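Keeping a front loader from smelling

I put off cleaning our washer for way too long, and one morning the towels came out smelling worse than they went in. So now I have a routine, and it really isn't much work!

First thing, leave the door open between loads. Wide open if you have the room -- ours gets pushed all the way back and the laundry basket goes on the floor right in front, so I remember to check for stray socks.
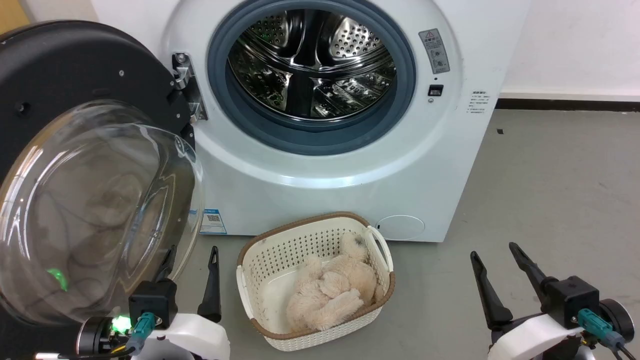 Then I take an old cotton rag and go around the gray rubber gasket, pulling the fold back gently with my fingers. Hair, lint, a button once (it was from my good June dress, too). Get into the bottom of the fold, that's where the gunk sits.

If you see a whitish film on the lower rim, it's often leftover detergent. I was using far too much of it. My neighbor Rodrigo Prata told me to cut back and I grumbled, but he was right.

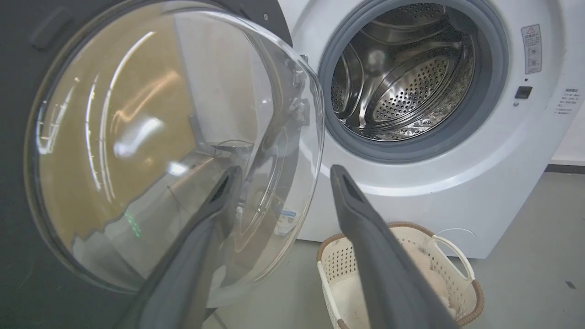
The glass gets a wipe too, inside and out, with a damp cloth and then a dry one. Every 5 weeks or so I run the drum empty on the hottest cycle, and I clean the filter behind the little round cover down low. Put a towel and a shallow pan under it first!
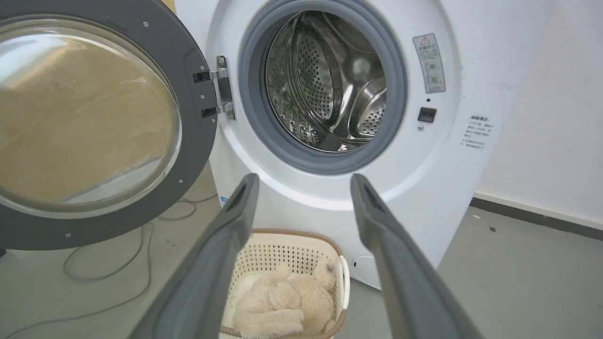 Can I leave the door open if I have a toddler?
I'd keep it shut and locked out of reach, and dry the gasket well after the last load.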